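Hand-Held Gripper Kits for Folding and Table Work: Tips Before You Rent or Buy

By Seidu Yakubu

Updated 31st March

Several companies now rent out pairs of hand-held grippers for recording household tasks. You do the folding or table setting with the grippers, and the recordings are used to teach a robot arm the same job. I have used two of these kits at home, the Famoleo pair and the older Kalen pair, and most of what I learned has to do with tables, cloth and storage. These tips apply to both unless I say otherwise.

What comes in the box

The Famoleo kit from Stusora has two grippers, two chargers, a carrying case and a printed task book with 80 tasks in it. Rental is $22 a day with a deposit, and the deposit came back to me in full. The Kalen kit costs $18 a day but has one charger for both grippers, so you will wait between long sessions. If you only plan to work an hour at a time, the cheaper kit is fine.

Check the task book before you pay. Mine was heavy on laundry and light on dishes. Ofori, the shop I rented from, let me look through it at the counter.

Setting up the table

Use a table you can stand at without bending. Kitchen counters worked for me, but a table against a wall was better, with no clutter behind it. Clear everything off first, including things at the back that you think you won't reach. The jaws open wider than your hand and will find the salt shaker.

Put a cloth on the table. Bare wood is slippery under a T-shirt, and the fabric slides away when you try to pinch a corner. Plain cotton holds it better. Pick a solid color that is different from what you are folding. Dark towels on a light cloth are easy to see, and so are white shirts on green. If the tablecloth has fold lines from the cupboard, iron it or leave it out overnight.

Clip the tablecloth at the corners. I skipped this the first day and picked up the cloth along with the shirt over and over.

Folding with grippers

Start with hand towels or dishcloths. Save fitted sheets for later, or leave them out altogether.

Pinch about a finger's width in from the edge. If you grab right at the hem, the cloth slips out when you lift. With thick towels, go in a little deeper.

Lift both corners together, keep them level, and lay the cloth down away from you. Pulling it toward you bunches the near side.

Smooth with the outside of a closed jaw, using light pressure. The ridges on the fingers can snag knits, so keep sweaters and anything with a loose weave out of the pile.

Keep the pile off to one side and bring over one piece at a time. If you are right-handed you will want it on the right, but try the left as well. I found it easier to reach across with my weaker hand and save the stronger one for the careful part. 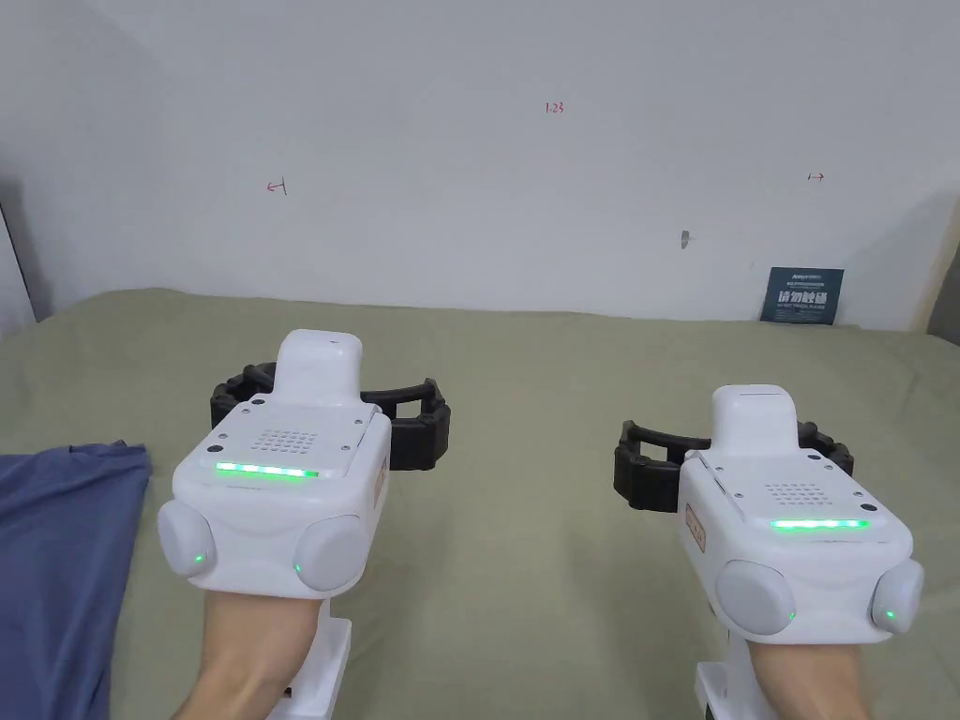
Wrists get tired before anything else does. I stop after 20 minutes on the Famoleo and sooner on the Kalen, which is heavier toward the front. Keep your elbows near your sides and let the grippers point ahead of you between tasks. Rest them on the table if you are stopping for more than a minute – on their sides, with the jaws closed.

Cleaning and storage

Lint collects between the ridges. A dry toothbrush gets it out. Do not use a wet cloth near the vents or the lights. For marks on white plastic, a barely damp microfiber cloth is enough.

Charge both grippers at the end of the day. The Famoleo battery is rated for 2000 charges, according to the booklet, and I can't speak to that after a month of use. Store them in the case, out of the sun. I left the Kalen pair on a windowsill one afternoon in July and they would not switch on until they had cooled down.

Which one to get

For an occasional weekend, rent the Kalen and plan around the single charger. For regular work I would pay the extra $4 for the Famoleo, mostly for the lighter weight. Stusora also sells the pair outright, but try a rental for a few days first – the handles are a fixed size, and my sister, who has small hands, could not close the jaws fully without shifting her grip. Ofori takes returns until closing time, and you need to bring the chargers back with the case.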